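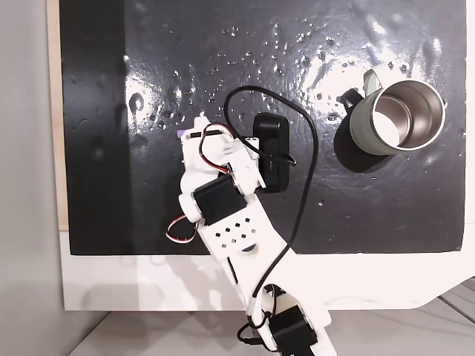
A 3D-printed arm near a travel mug on a wet black board at Roscombe.

Roscombe will buy three more small robot arms for its bench program, the institute announced Tuesday. The purchase was approved as part of the equipment plan that takes effect in November.

The plan sets aside $300 per arm for spare servo motors, cables and replacement printed parts. Two of the new arms will go to the Pliltero teaching lab and the third to the Cai workshop.

"Repair costs were left out of the last budget, and departments had to cover them," said Suqin Wei, who oversees equipment planning. "This time they are included from the start."

Pliro will supply the motors. Printed parts will be made on site — a change from the previous order. Departments may submit requests for the next planning round through the purchasing office.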